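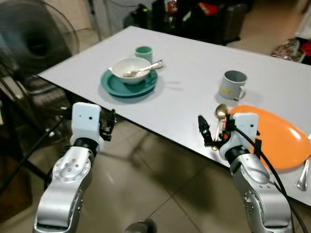

Bavero Two-Arm Table Station
Sold and supported by Prellwood

Clearing and setting a table sounds like a small job until you try to get a machine to do it, and we know that plenty of our customers come to us having already bought one arm too few. The Bavero is our answer for canteens, teaching kitchens and research groups who want two arms working side by side over ordinary tableware: bowls, mugs, plates and (yes, the question we get most often!) spoons.

What comes in the crate
Two jointed arms with two-finger grippers, the control box, a floor stand, all cabling and one spare set of fingers. The table is yours to supply, and nearly any flat one will do if it doesn't wobble.

Planning your space
Please measure before you order. We ask for 1058 mm of clear floor on the working side of the table, and a bit more is always welcome if people will be passing behind. Allow for the cables too, and think about which wall your outlets are on. Tile, concrete and sealed wood floors are all fine; thick carpet is a nuisance, so do give us a call first.

Budgeting
The station is quoted per site, and we're happy to put a figure together for you with no obligation. On top of the quote, most buyers set aside $800 for the first year's fingers and pads, as these are the parts that wear. If your dishes are mostly glossy or your flatware is thin in the handle, go for the Erraji soft pads. They cost a little more and they're worth it.

Already own a Dramico stand? It fits with our adapter plate, so leave the floor stand off your order and we'll take it off the price.

Delivery and warranty
Lead time is 13 weeks. Orders confirmed before the end of June ship at the current price. The warranty runs 2 years on arms and control box, and covers parts and return freight. Finger pads are not included.

To ask for a quote, send us your table height, a rough sketch of the room and a list of the dishes you use.

Page updated 26 May 2022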